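Subject: Re: [storage-talk] One-shelf rule for drinks cabinets, does it hold up?
List: storage-talk, the Brollside home organizing list
Date: May 2018

On the list last month, another member wrote:

> Has anyone else tried the Himero method on a drinks cabinet? You
> take everything out, wipe down, and put back only what fits on
> one shelf. The other shelves stay clear "for breathing room."
> I did mine in an afternoon and the kitchen feels twice the size.
> Coasters on the table, bottles behind the doors, done. I can't
> see why anybody would go back to the old way.

I can see why. I've been on this list since it had a few dozen people on it and now the footer says 2,178, and every April we get a new method that promises the kitchen will feel twice the size. The kitchen is the same size. What changes is where the stuff went, and with Himero it mostly goes to the garage.

That said, I tried it, so I'm not only complaining from the chair. I gave it three weeks. I did the drinks cabinet and nothing else, with no new bins and no labels. Tenetine sells a "starter set" for this for more than I paid for the cabinet doors, and I didn't buy it.

Where I think the method is weak:

The one-shelf rule assumes your bottles are all one height. Mine aren't. Tall ones want the space that the short ones waste, and you end up with the tall ones lying down. I don't trust a screw cap on its side, whatever the booklet says.

Clear shelves don't stay clear. By the second week mine had batteries, a takeout menu and the good scissors on them. Maybe your household is better behaved than mine.

Doors. The booklet wants them shut at all times. Fine, but then you forget what you own and buy it again. I had a second bottle of the same vinegar before the month was out.

Now the parts I'd keep, in the order I'd do them:

1. Empty the cabinet completely before you decide anything. I used to shuffle things from side to side and call it sorting. Himero is right about this one and I'll say so.

2. Check the hinges while the shelves are bare. Two of my screws had backed out and I would never have noticed with bottles in the way.

3. Bring the open bottles to the table one at a time, stand each on a coaster, and look at the level before you give it a place. A part-full bottle gets used up first and goes at the front. I leave both doors wide open for this so I can see the shelves from where I'm standing — a bottle of something green about two-thirds full is a front-of-shelf bottle in my book, whatever its height.

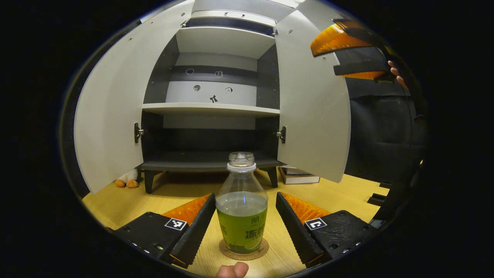
4. Put things back by how often you reach for them. Use every shelf you paid for. If there's a gap at the end, leave it or don't, it isn't a moral question.

5. Keep the coaster. Of all the advice in the booklet this costs the least, and my tabletop has the rings to prove I should have listened years ago.

As for the claim going around that 3,000 households have "completed" the method, completed it how? I'd like to hear from one of them six months on, with the doors open.

If somebody here has used the Haddadin risers on the middle shelf, please tell me if they wobble. The ones I tried from the hardware store did, and I'm not paying again to find out.

Reply to the list please, my own inbox is a mess and I haven't got a method for that either.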